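Plomen Joinery School

The Plomen Joinery School is a training center for carpentry and joinery in the town of Plomen. It teaches young people and adults who want to work in the building trades, mostly as bench joiners, site carpenters and stair makers. The school is owned by the Osman building company, but students from other employers are accepted on the same conditions.

History

The school began as a workshop in the yard of the Osman company, where new workers learned to cut and fit window frames before they were sent to a building site. At first the training had no fixed program, and its length depended on how much work the company had. Later the workshop was moved to a former grain store on the Palla road. The first course in the new building had 19 students. A second floor with classrooms was added when the town technical college closed its own woodwork department and sent its remaining students to Plomen.

Training

The main course takes 3 years. In the first year students stay mostly in the school and learn measuring, hand tools, wood types and the reading of drawings. From the second year they spend four days of the week with an employer and one day in class. The employer pays the wage during the whole course, also for the days which are spent at school.

There is a shorter course for adults who already have experience in construction but no certificate. It takes 2 terms and is given in the evening, from six o'clock. Applicants must show a letter from an employer and pass a practical test, in which they make a simple frame with mortise and tenon joints.

At the end of the main course each student makes a final piece, usually a door, a staircase section or a roof model in reduced size. The pieces are judged by two teachers and one person from the trade, and they are shown to the public in June.

Building and materials

The ground floor contains the machine hall, the bench rooms and the timber store. Most of the timber comes from Dranaswood, a sawmill north of the town, which also takes students for short visits during the first year. Waste wood is used for heating the building in winter.
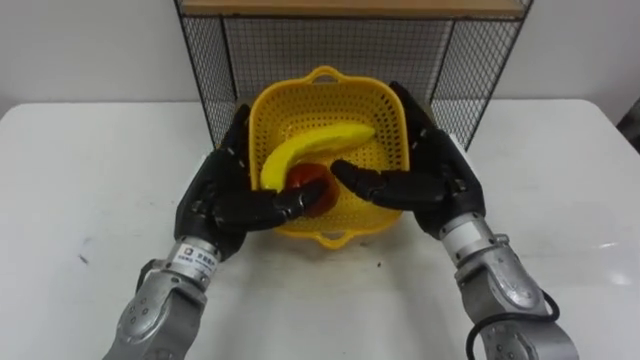
The upper floor has the classrooms, the drawing room and a small library of trade books. The drawing room was for many years the only part of the school open in the evening.

Graduates

Up to now, 656 students have finished the main course. Many of them stayed with the employer where they were trained, and several opened their own workshops in Plomen and Palla. The school keeps a register of former students, which local builders may ask to see when they look for skilled workers.

See also

Apprenticeship
Carpentry
Dranaswood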